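Dileck Robotics Club - pre-run safety check, kitchen task
Date: 2023-04-25
Checked by: Rocío Huanca, Ihor Kravchuk

1. E-stop within reach of operator - OK
2. Arm mounting bolts tight - OK. Two were retorqued.
3. Speed limit set to 18 percent - OK
4. Gripper opens and closes on command - OK
5. Cables clear of joints - COMMENT. Wrist cable has too much slack. Ihor will add a clip before the next run.
6. Faucet off at the shutoff valve - OK

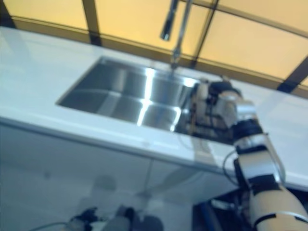
7. Floor tape and walkway - FAIL. Tape is peeling on the left side. Replace it.
8. Battery at 54 percent - charge before the team run.

No student runs until 5 and 7 are signed off by Līga Mets.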